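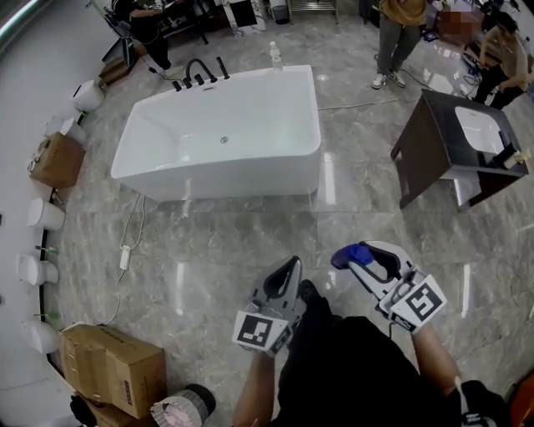 The great bathtub hunt, one showroom at a time

I have been shopping for a bathtub for 54 days, and I have opinions now. Before this fall I thought a tub was a tub. You filled it, you sat in it, you got out when your fingers wrinkled. Then our old one at the house on Hisden Street cracked right through, and I started spending my Saturdays on other people's shiny tile floors.

The one that stopped me was at Nerketti, out past the Benavides lumber yard. White, freestanding, rectangular, with a deep basin and a curved slope inside at one end – the end where your back goes, if you have any sense. I'd been told that straight-sided tubs look cold. This one sat on big glossy gray tiles with a marble pattern and I thought it looked terrific!

What really got me was the faucet. It's matte black, mounted right on the rim of the tub, with a tall arched spout and several black handles. I've had chrome my whole life (and I've scrubbed water spots off chrome my whole life), so black felt a little daring. The drain is small and silver, so the metals don't match, and I've decided I don't care.

A few things I've learned to do. Take your shoes off and ask if you can climb in. Measure your stairs, and the turn at the top of them. Ask what the thing weighs full, then ask whoever knows your floor joists. Our plumber wanted about 80 dollars just to come look at ours, and it was money well spent.

I also fell for a vanity on the same floor, dark brown wood with a black countertop and a white inset sink. My bathroom is 8 feet long, so it's the tub or the vanity, and the tub is winning.

I still have two more places to see, including Fundum, where a neighbor swears the slopes are gentler. If they are, I'll be starting over in November with my tape measure and a clean pair of socks.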